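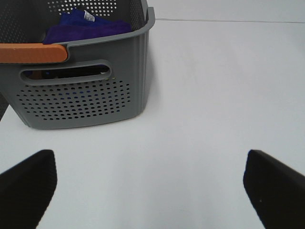
The fingers went back on square, the open command works, and the controller still refuses to leave setup mode, one operator wrote to the Cenham help desk. Do I have to redo the whole wrist calibration for a finger swap?

No. A finger swap needs the stroke check and the view check, both described below. Full wrist calibration is needed only if the camera bracket has been loosened or replaced. The controller stays in setup mode until both checks have been saved, even when the gripper moves normally.

Hemov basket cell: setup and maintenance FAQ
Last revised September 24, 2020

This page covers the single-arm Hemov cell with the Torken two-finger gripper and the small wrist camera. The dual-arm cell has its own page.

What should the wrist camera see at the start pose?

With the gripper fully open, both black fingers should enter the view from the lower corners, with clear tabletop between them. The basket should sit in the upper left, front face toward the camera, with the right front corner and the bottom edge of the front wall in view. The left side of the basket is outside the view at this pose and is not used for the check.

If only one finger is visible, the camera has rotated in its bracket. Loosen the clamp screw, turn the camera until both tips show, retighten, and run full wrist calibration.

How do I run the stroke check?

Clear the table in front of the basket. In setup mode, open the Gripper page and press Home. The fingers close until they touch, then open to the stop. The reading at the stop should be 116 mm. A difference of up to 2 mm is accepted and stored as an offset. Anything larger is rejected with the message STROKE RANGE.

The usual cause of a rejected stroke is a finger seated against a burr or a chip on the carriage. Remove both fingers, wipe the carriage faces with a dry cloth, and refit. Do not file the finger to fit.

How do I run the view check?

Move the arm to the start pose and open the Camera page. Put the basket against its corner stop, with the orange grip facing the arm. Press Compare. The software looks for the bottom edge of the front wall and the right front corner, then reports how far they are from their stored positions. Press Save if the result is green.

The check takes around 5 minutes on the older controller – most of that is exposure settling. Leave the lights alone while it runs.

Does the cloth have to be in the basket during the check?

It can stay in. The comparison uses the outside of the basket only. A folded cloth is fine as long as nothing hangs over the front rim. If a sleeve or corner drops over the handle slot, tuck it back in and start over.

Why is a blue cloth supplied with the cell?

It separates well from the gray walls and the pale table. You can train on other colors, but a gray or white cloth will need its own lighting profile. Small sewn-in labels do not need to be cut off. The Mohammadi vision package can be told to ignore them under Object, Mask, Small Features.
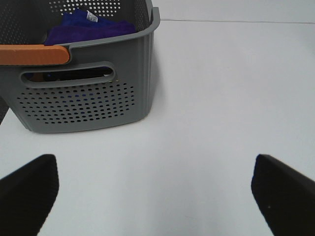 The compare result drifts during the day. What should I look at first?

Check in this order:

Table. Push on the far edge. If the top moves, tighten the leg brackets.

Basket. Confirm that it still touches the corner stop. A light basket can creep when the fingers brush the rim.

Camera lens. Clean it with a lens wipe, with the arm powered down.

Camera cable. Look for a tight loop at the wrist joint. The cable should have slack at every taught pose.

If all of these are good and the drift is still there, save a log and send it in. Please don't re-save the reference to hide the drift – it makes the log hard to read.

How often do the fingers need service?

Wipe the inner faces at the start of each shift. Specks and lint on a finger are harmless to the camera, but grit on the gripping face marks soft fabric. Every 3 months, check the finger screws with the torque driver and look at the tips for rounding. Replace fingers as a pair.

Which cleaner can I use on the fingers?

Plain water with a little dish soap, on a damp cloth. Let them dry before homing. Solvent wipes soften the textured surface, and fingers treated with them are not covered by the Torken warranty.

Can I use a different basket?

Yes, but you have to teach it. The stored model expects an oval handle slot with a field of round holes under it. A solid-walled basket fails the compare step even when the outer size is the same. Teach the new one under Object, New, and enter the rim height by hand. The automatic rim measurement is unreliable on flared rims and will be replaced in the November release.

The gripper opens slowly after a cold start. Is that a fault?

Run Home twice. If the second run is at normal speed, no action is needed. If it is still slow, read the motor current on the Gripper page and include the figure when you contact Hemov support.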